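4.2 The cabinet task

The course brief asked each team for a task "of the sort an office would be glad to be rid of". Other teams chose watering plants and wiping a whiteboard. Ours chose opening a cabinet, on the grounds that it looked easy and that there was a cabinet. We record this decision because the rest of the section is a consequence of it.

The task is stated in one line in the project plan: the robot stands in front of a low two-door cabinet, opens a door, and leaves it open far enough that a binder on the shelf could be reached. Taking the binder out was listed as a second stage. The second stage is discussed in Section 6, which is short.

All trials were run by teleoperation. One student drove both arms while a second sat with the log and wrote down what happened, in words chosen by the second student. The control software was Lilora, a fork of the arm controller written by last year's group, and the recordings were cut and labelled in Kahsay, our own tool, named after a place none of us has been to. Driving duty changed hands every 19 trials. That number came from the length of a battery charge in July, and we kept it after the batteries were replaced so that the sessions could be compared.

Between July and the end of term we recorded 1114 door attempts. Of these, 900 were kept for training. The remainder were dropped for one of two reasons: the log entry was missing, or the log entry was there and could not be understood ("did the thing again" appears more often than we would like). We did not drop an attempt for being clumsy. A policy trained only on our good days would have had very little to read.

Two ways of holding a door came up again and again, and Figure 3 gives one view of each kind of contact. In what we call a hook, the fingers go round an edge of the door and the arm does the pulling. In what we call a press, the gripper is placed against the inner face and the arm pushes. The names are not subtle, but after a long session they could still be pronounced. 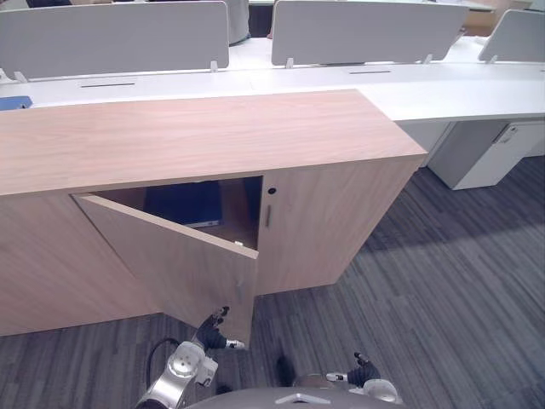
Figure 3. Head camera views of the cabinet task: (a) the first view, hook contact at the door's lower edge; (b) the second view, contact against the inner face.

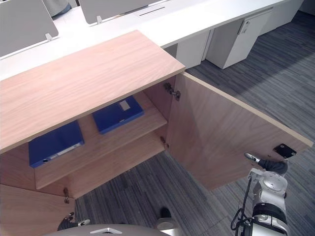
Konulance Robotics Workshop, 12/8/22

The hook was the favourite of every driver in the first weeks. It feels like opening a door, and a person at the controls likes to feel that something familiar is going on. It is also forgiving about position. In Figure 3(a) the left hand has its fingers round the lower edge of the open door while the right hand rests half curled on the other side, and this division of labour was typical of the hook trials in general. We tried for a while to find the idle hand some employment. It knocked into things. In the end the drivers were told to park it, and the instruction stayed in the protocol.

The trouble with the hook is that the hand and the door become one object for as long as it lasts. A cabinet door moves on an arc about its hinges, and the arm has views of its own about where its wrist should be. When the two disagree, either the fingers slide or the robot tries to bring the cabinet along. The controller has no notion of furniture. It sees an error in position and sets about removing it, with what the log for one afternoon calls "real commitment".

The press has the opposite character. A gripper set against the inner face, as in Figure 3(b), can drift along the wood without losing the door, so the arc matters less. The door can only be pushed one way, which suited us, as we only wanted it to go one way. The cost comes earlier: a press needs the door to be open already, by enough to let a gripper in behind it. Our drivers solved this by starting with a hook and changing over partway. The policy, trained on the same data, learned that a changeover happens at some point and was relaxed about when.

We had expected the handle to be the hard part. The doors have a slim metal handle, and a good deal of the first month went into grasping it, with a whole chapter of the project plan to itself. That chapter has been cut. Once a door was off the latch, nearly all the errors in our log belonged to the swing, and the handle turned out to be a smaller problem with better publicity.

A word on what the camera can and cannot tell the policy. The view is taken from the head, looking down, and the appearance of the cabinet changes a great deal with where the robot is standing. From one position the door comes out towards the viewer and the interior is dim. From another, steeper position the top hides part of the shelf, and a binder near the front may be tucked half under it. We gave the policy no depth image and no model of the cabinet. The supervisor, Majdi Majali, asked at the midterm review whether this was a matter of principle. It was a matter of the depth camera being promised to the whiteboard team.

We also left the surroundings as they were. The cabinet stands on striped carpet in front of a row of working desks, and the light falls across that carpet unevenly. Early versions of the policy took an interest in the lighter bands, and would slow down when one lay near the gripper. Cropping the input to the cabinet and the hands removed most of this behaviour. It also removed the robot's chance of noticing anything on the floor, so the second student was given a further duty, entered in the protocol as "feet".

The reader may ask why we did not move the cabinet to a clear room with a plain floor. Flallach, the team whose report we were given as a model, did precisely that, and their door opens beautifully. Our reasoning was that offices are where cabinets are kept. We stand by it, though we note that it was easier to stand by before the data had been collected.

One limit of the comparison should be stated here and not left for the discussion. The hook and press labels were applied afterwards, from the recordings, by the same people who had driven the arms. Where a contact was half one and half the other, the label was settled by conversation, and the student who had been driving generally won. A second pass by a team with no stake in the matter was planned. The whiteboard team agreed to do it in exchange for our help with the depth camera, and the labels used in Section 5 are those of the first pass.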